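Back on the squash

31 May 2023

So the allotment is ours! Well, half of one. We've been on the waiting list at Pollock Lane for 3 years and then the letter came, and I read it standing in the hall with my coat still on. It costs us 664 pence a month, which is a very odd number, but I'm not going to argue with anyone about it.

It had been left to itself for a while, I think. Brambles down one side, couch grass everywhere, and a rhubarb plant the size of a small car (I've been eating rhubarb on porridge for a fortnight and I'm still not sick of it). We've cleared the bottom end and put in eight squash plants, all from a packet of Grirosero seeds I got in the sale. Two are sulking. The rest have put on a new leaf each since Sunday, and yes, I do go and look every evening after work.

The slugs, though. I had roughly 200 lettuce seedlings on the kitchen windowsill, far too many, and I planted out the strongest lot and lost the whole row in one night. I've tried wool pellets and I've tried going out with a torch. Somebody on the Plokix forum swears by bran, so bran is next. If you've got a method that works on heavy clay, please tell me, I'll try anything short of the blue stuff.

Watering is the other headache. The nearest tap is right at the far gate and the hose doesn't reach, so it's two cans at a time, back and forth, and my arms have got quite impressive. We might get a water butt before July if I can work out how to bring one home on the bus! The ones at Steseo looked decent but the lids felt flimsy, so I came away with a trowel and some twine instead.

Next job is beans. I've got the canes up, a bit wonky, and I want to get the runners in this weekend while the soil's warm. Then it's leeks, if there's any room left once the squash get going.

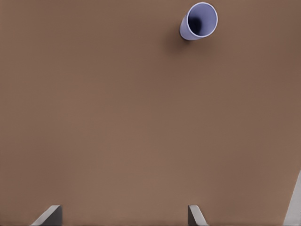

I've saved a corner for sweet peas as well, even though it's late to be sowing them and my sister-in-law says I should have started them in autumn. I'm putting them in anyway.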